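A Thursday among the grippers: our visit to the Livik open day

I'd been meaning to get over to Toltville for ages. Livik have held an open day every December for the last few years, and every year something has come up (last time it was my back, the time before it was the car). This year I finally booked the day off, got the early train, and walked up from the station in drizzle with a flask and a notebook.

Livik have the upper floor of the old Zallell building, plus a small terraced house across the yard which they use for anything domestic. If you come by train, ignore the sign for the main gate and go round by the canal. I did not ignore the sign, and added a good fifteen-minute loop of car park to my morning.

Coffee was on when I arrived, and there were badges to write yourself. I'd guess the crowd was half people who build things, a quarter students, and the rest like me, people who run a small workshop and want to know what's worth buying before a salesman gets to them.

The arms

The morning was all arms. They had 5 of them bolted to benches along the long wall, all set up on the same task, picking up soft parcels from a tray and putting them into a crate. You could walk from one to the next and see the same job done in very different styles. The Ait Ali arm was the smoothest by a mile. It's quiet too, you could hold a conversation leaning over it. The one beside it was quicker but came into every pick with a sort of jab, and I watched it flatten the corner of one parcel over and over.

I asked about controllers, as that's the bit I always get stuck on at home. Roland Crabtree was looking after that end of the room and was very patient with me. His view is that most people blame the arm when the trouble is the controller being asked to do too much at once, and he showed me the same arm on two different boxes. On the older one it stuttered on the way down to the tray. On the newer one, with the same program loaded, it went down like a lift. I'd have sworn it was different hardware! I've got a page of scribbles about settings that I now have to decipher.

The log on the wall screen had the Ait Ali bench at 3415 picks since it was set up, with 279 logged as misses. Roland pointed out that most of those were from the first couple of days, when the tray had been clamped down slightly crooked and no one had spotted it. I found that oddly cheering. We once lost a whole week at work to a wonky bench.

Lunch was soup and enormous cheese rolls, eaten standing up next to a rack of spare motors. I got talking to a woman from a linen hire firm who had come purely for the afternoon session, and she told me that a gripper which will pick up a bottle all day long can make an absolute mess of a pillowcase. She was dead right, as I was about to find out for myself.

Across the yard to the house

After lunch they took us over to the house in small groups, and this was the part I'd come for. The idea is that you try the hand-held grippers on ordinary household things. You get 2 of them, one for each hand, and everything you do has to be done through the jaws. They have a camera on them, so what gets recorded is the gripper's view of the job, and that recording is what they learn from when they want an arm to do it later.

Downstairs was the kitchen, with mugs and tea towels. Mugs are easy! I got cocky with the mugs. Tea towels are fine too once you stop trying to pinch them flat against the worktop and go for an edge that's already standing up a bit.

Then upstairs to the bedroom, for cloth on a bed, which is a different thing altogether.
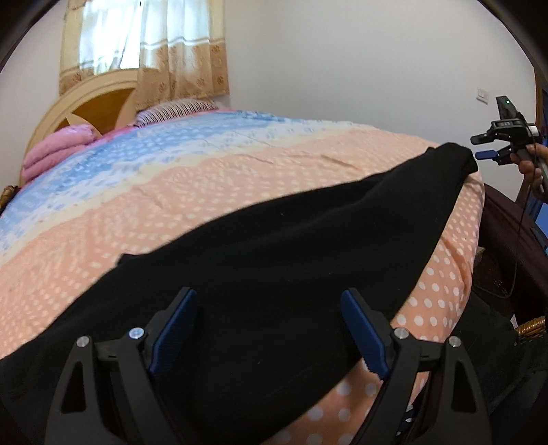 Black cloth on the spotty sheet, with both grippers open.

The trouble with a bed is that everything gives. On a bench you can push down and the bench pushes back, so the tips slide under whatever you're after. On a mattress you push down and the mattress just goes with you, and you end up with a nice firm hold on cloth, sheet and all. My first go, I lifted the black cloth and took a good handful of bedding with it. The second go I came in too shallow and closed on nothing. By the fourth or fifth I'd worked out that you want a ridge or a bunched end, somewhere the fabric is already up off the sheet, and you want to come at it with the jaws nearly level.

The pads matter more than I'd expected. These had dark blue ribbed ones on the inside of the fingertips, and we were able to swap to a smooth set to compare. With the smooth pads I could get hold of the cloth all right but it crept out as soon as I pulled across the bed. The ribbed ones held on. The downside is that they hold on when you'd like them to let go as well, and I had to give a little shake at the end of each fold. The linen hire lady preferred the smooth pads, for what it's worth. She thought the ribs would mark fine cotton over time, and I expect she knows.

The other thing I noticed was how much you miss your wrists. With fingers you do all sorts of small rolling and smoothing without thinking about it. With a gripper in each hand the whole forearm has to come round, and after a quarter of an hour my elbows were up by my ears. I did manage one decent fold in half, corners more or less meeting, and got a round of applause from the landing.

I asked how dark cloth gets on with the camera, as we've had endless bother at work with a black rubber part that our camera treats as a hole. The answer was that plain black is hard going. A window behind the job makes it harder, and patterned sheets can help, because at least the edge shows up against the spots. They like to do the same fold at different times of day for that reason. I've made a note to try a spotty mat under our rubber part. If it works I'll be insufferable.

Back in the main room

The last hour was a bit of a free-for-all. There was a suction gripper on one bench that had attracted a queue, and it was very good on boxes and hopeless on anything knitted. There was a soft three-fingered thing that picked up an orange beautifully and then wouldn't put it down. I had another five minutes with the Ait Ali arm, this time with the ribbed pads fitted, and it moved a folded towel from one side of the bench to the other without a wrinkle. Mind you, the towel had been folded for it.

Prices were on cards next to most things, which I wish everyone did. The parallel jaws are within reach for a workshop our size, and the arm isn't, at least until the van's paid off. Roland did say they sometimes sell off demo units in the spring and I've put my name on the list.

A few practical bits if you're thinking of going next time. Book the house session as soon as you get in, the sheet was full by ten. Wear something with short or close sleeves, as I caught my cuff in the jaws twice. Bring your own awkward object if you have one. A chap in my group had brought a bag of bicycle inner tubes and got more attention than any of the rest of us. And the canal path has no lights on it, so bring a torch if you're staying to the end.

I caught the ten past five home with almost all of my flask still untouched and a pair of ribbed pads in my pocket, which they were giving away by the door. They don't fit our gripper, but I've got a file and a free weekend.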